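How do you get old grease off a folding foil splash guard without wrecking it?

Asked by pantrymoth66 on July 31, 2019
Viewed 323 times

We rent a second-floor place in Gellwood with a white wall behind the stove and a lease that mentions the wall by name. So I bought one of those folding aluminum foil splash guards, and for a while I felt like a responsible adult. Then I took up frying.

The guard now has a coat of yellow grease that has gone tacky, mostly down in the low spots between the ridges. I tried the dishwasher on my first one and it came out dull gray with a black smear that rubbed off on everything, including me. The second one cost more than I want to admit and I would like it to see April.

What do you use on it, and how hard can you scrub? Also, can I fold it up when I'm done or is that asking for trouble? The sponge I have is the green and yellow kind.

3 replies

brisketmath

Keep the green side of that sponge away from it. The black smear is what dishwasher detergent does to bare aluminum, and oven cleaner with lye in it is worse, so read the can.

What works for me is hot water, plain dish soap and ten minutes of patience. Open the guard all the way and lay it flat on the counter. If you try to wash it standing up it will fold on you, and once a panel creases in the wrong place you own that crease forever. Lay a soapy rag over the bad parts and let it sit. Then wipe along the ridges with a soft cloth, keeping your other hand spread on the panel so it doesn't skate off across the counter. 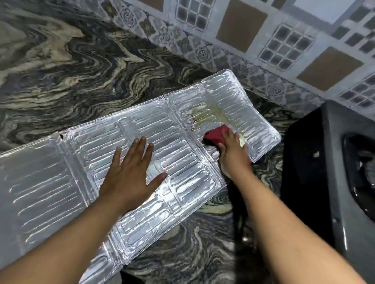
Guard opened out on the counter, one hand holding it down and the other on the cloth.

For anything still stuck, make a paste of baking soda and water, rub it on with a fingertip, and rinse it off soon after. Don't leave it on overnight. I did, and got a cloudy patch shaped like Ohio.

Dry it with a towel before you fold it. Fold only on the lines it came with. The hinge is just more foil, and every trip back and forth uses some of it up — mine usually split at the bottom of the fold first, and a strip of foil tape on the back buys another few months.

One more thing, which you didn't ask. Keep it well back from the burner. I have a gas stove, and the panel nearest the flame went brittle long before the others did.

Mastier_kitchen_fan

just throw it out?? they're foil. I get a new one whenever the old one gets gross and I have never once thought about it again. Or get the Brullano screen that sits on top of the pan, then there's no splash to guard against. Mine has 4000 tiny holes according to the box and I have chosen to believe the box

oldsoap700

The first reply is right about the soap and wrong about waiting until it's tacky. Wipe the thing after dinner while the grease is still soft and you'll need hardly any soap at all. I say this as someone who does it maybe one night in five.

If you've already let it go, rub a few drops of fresh cooking oil over the sticky part first. Old grease loosens up in new grease. Then wash the oil off with dish soap. My neighbor told me this and I thought she was having a stroke, but I've done it on the guard, the range hood and the top of the refrigerator, a place I don't recommend looking.

Vinegar is fine if you thin it with water and rinse well. Bleach, no.

As for the lease, pull the guard out now and then and check the wall behind it. Grease goes around the ends. I lost part of a deposit on Pešek Street to a wall I thought was covered.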